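January, teatime, bench by the window

Right, picking this up from where I left it before the break. The Zisham starter came back to life faster than I expected (fed it twice, left it on the shelf over the radiator, and by lunch it was trying to climb out of the jar!) so I've gone ahead with the rye trial and not waited for the new flour to turn up.

Two loaves, same dough, split at the shaping stage. 900 g of flour in total, mostly the Mavton dark rye with enough strong white in it to give the thing some backbone. Water at 70 per cent, and I know Severyn Shevchuk is going to read this and tell me that's stingy for rye. He's right, it was like stirring grout. I added a splash more by hand at the end and didn't weigh it, so that's one for the naughty list. Next time weigh the splash!

Loaf A went in the tin straight away, loaf B had the long rest in the cold first. The idea is still the same one from the autumn, to find out if the sour taste comes from the cold rest or from the starter being a bit old and grumpy when it goes in. My money is on the starter. Severyn says cold rest. Neither of us has put anything in writing until now so, there, it's in writing.

Notes as I went:

Dough A smelled of apples at the start, then more like yoghurt by the time it had domed. Surface cracked a little, small pinholes, which I took as the sign to get it in the oven.

Dough B barely moved in the cold and I nearly gave up on it. Then it got going once it was out on the bench, and I very nearly missed it because I was on the phone to Semwal about the missing sacks. (They say the sacks left. They didn't say where the sacks went. Ring again.)

Oven is still running hot at the back left. I turned both tins halfway and the crust on A is still darker on one side. Need to get the thermometer back off whoever has it, it has a bit of blue tape on the handle, please just leave it on my shelf and we'll say no more. 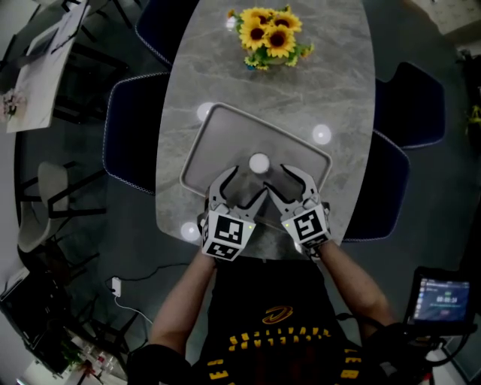

Anyway, not cutting either of them until tomorrow, however good they smell. Last time I cut early and the crumb was all gum on the knife, and I blamed the flour for a week when it was just me being greedy.

For tomorrow: slice both from the middle, taste blind (somebody else will have to mark the plates), then have a go with the Kemosine malt in a small batch. Just a spoonful, it's strong stuff and the last lot came out tasting like a burnt Ovaltine.

Starter fed and back on the shelf, lid loose. Please don't tighten it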